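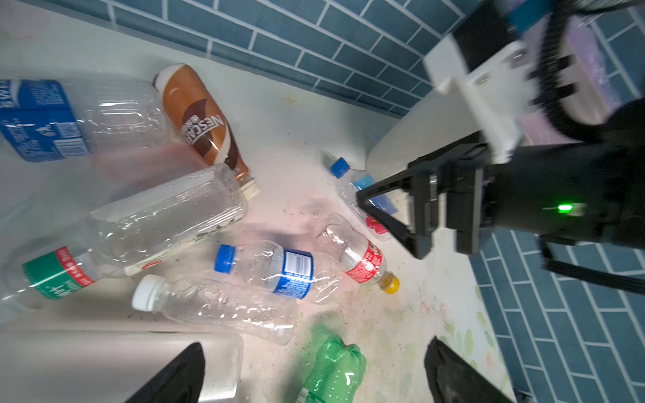 By Dirceu Brandão
Home & Workshop Tips | Filed under: Kitchen, Storage

Getting the smell out of bottles, jars and flasks

Most bottles that get thrown away for smelling bad can be cleaned in one evening. The smell sits in three places: the cap, the threads at the neck, and a thin film on the inside wall. Rinsing with hot water does little for any of them.

Start with the cap. Pull out the liner if it has one and wash it separately. Old milk and coffee collect behind the liner, and a cap that smells will pass the smell back to a clean bottle overnight. Soak caps in warm water with a spoonful of baking soda, then go over the grooves with an old toothbrush.

For the bottle itself, put in a squirt of dish soap and a handful of uncooked rice, fill it a quarter full with warm water, close it and shake hard. The rice scrubs the shoulders and the ridges where a brush won't reach. Empty it through a strainer - rice in the drain swells and you will be sorry.

If there is still a smell after that:

Coffee drinks: baking soda and warm water, left overnight with the cap off.
Milk or protein shakes: cold water first, then soap. Hot water sets the milk.
Juice: equal parts white vinegar and water for an hour.
Oil: dry first with a twist of paper towel, then soap, twice.

Don't use boiling water in thin plastic bottles. They shrink and go out of shape, and the cap will no longer seal. Glass can take more heat, but warm it up under the tap before you pour anything hot into it.

Drying matters as much as washing. Stand bottles upside down on a rack with a gap under the neck so air can get in. On a flat towel they stay damp inside for days. I pushed wooden dowels into a scrap board for mine, 5 across and 4 deep, and it lives beside the laundry sink. Store everything with the caps off, in a separate bag.

Removing labels: peel what comes off dry, then rub cooking oil into the glue and leave it for five minutes before wiping. Paper labels come off easier after a soak. Write the contents on masking tape if you reuse the bottle, and never keep cleaners or paint thinner in anything that once held a drink.

I don't reuse thin drink bottles for food for long. They are fine for watering seedlings, for holding screws, or for freezing water to put in a cooler. Leave two inches at the top for the ice. Anything cracked or cloudy goes out with the recycling on Tuesday.

Next in this section: Descaling a kettle without vinegar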